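Subscription heated seats and other things I won't be paying for

Posted in: Cars, Grumbling

My lease is up in February, so I've been spending my evenings reading brochures, and I'm in a mood. Every carmaker seems to have decided that the car you drive off the lot is only a deposit on the car you thought you were buying.
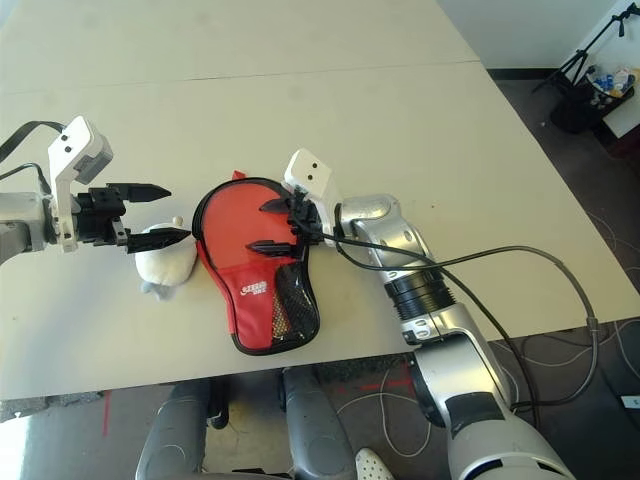
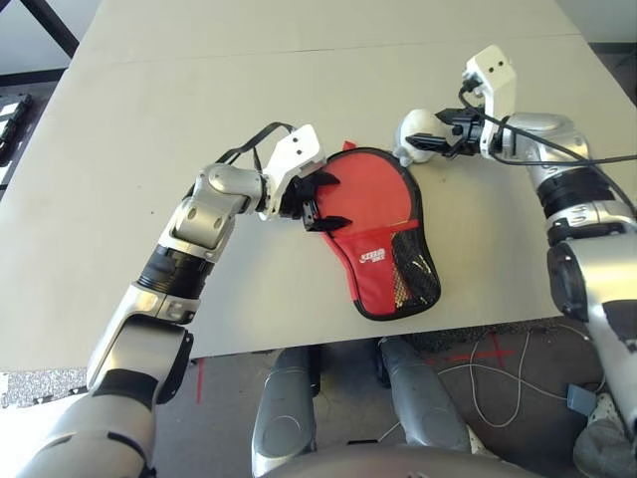 The one that set me off was the new Wivard hatchback. I'd been keen on it. Decent boot, proper handbrake, buttons for the air con. Then I got to the page headed "Trovadik Connect" and found that the heated seats, the remote start and the better headlight setting all sit behind a monthly plan. The parts are in the car. You carry the weight of them to the shops and back and pay for the fuel to do it. You just can't switch them on after the first 19 months unless you keep paying.

The salesman told me this was about choice. Some people only want heated seats in winter, he said, so why pay all year? I asked how much the car would drop in price if I never signed up. He went off to check and came back with a coffee.

I did the sums on the back of the brochure. The full plan is $263 a year. Keep the car eight years, as I kept my last one before this silly lease, and take off the free period, and you've handed over well past $1,600 for bits you were already sitting on. For comparison, the old top trim with all of it included used to cost $2,000 more than the base model, and you got nicer wheels and a sunroof for that. Plus you could sell it with everything working. I asked what happens to the plan when the car changes hands and was told the new owner would be "invited to activate". I bet they will.

Zirnanero is no better, only sneakier. Their wagon comes with everything unlocked, but the map updates need an account, the account needs an app, and the app wants my contacts and my location at all hours. I read the privacy policy. It was 73 pages on my phone and I gave up somewhere in the part on "trusted partners". What does a wagon want with my contacts?

I can already hear the comments. Phones work this way, software works this way, get used to it. Maybe. But my phone didn't cost as much as a kitchen renovation, and I don't need it to get to work at six in the morning when there's frost on the windscreen.

Mokoena Motors down the road has a six-year-old sedan with cloth seats and a CD player. The heated seats have a switch each. I pushed them both and they got warm. I'm going back for a longer drive once they've sorted the rear tyres, and I want to see the service book before I believe a word about the timing belt.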